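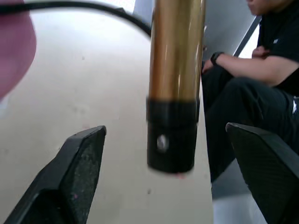
Trekholm Brass Rods and End Sleeves: Frequently Asked Questions

What finish do the rods have?
Polished brass, clear lacquered. Unlacquered rods are sold under the Stanska name and will darken with handling.

How is the black sleeve attached?
With a single set screw in the side. Tighten until the sleeve no longer turns by hand. Overtightening marks the brass.

Can I remove the sleeve?
Yes. Back the screw out two full turns and pull the sleeve straight off. Do not twist it against the screw.

Will the sleeve scratch a tabletop?
The tip is flat and does not scratch a clean surface. Grit trapped under it can. Wipe both before setting the rod down.

What should I clean the rod with?
A soft dry cloth. For smudges, use water and a drop of dish soap. Metal polish removes the lacquer and voids the finish warranty.

Do sleeves from the Trurel series fit?
No. The Trurel bore is 2 mm larger and the screw will not hold.

What is the part number for a replacement sleeve?
109, supplied with screw. The screw is not sold separately.

Can rods be cut to length?
Yes, from the upper end only. Deburr the cut before hanging.

Who handles returns?
Majdi Karam, parts desk. Include the order number and state whether the rod has been cut. Cut rods are not refundable.

Last revised 17 March 2025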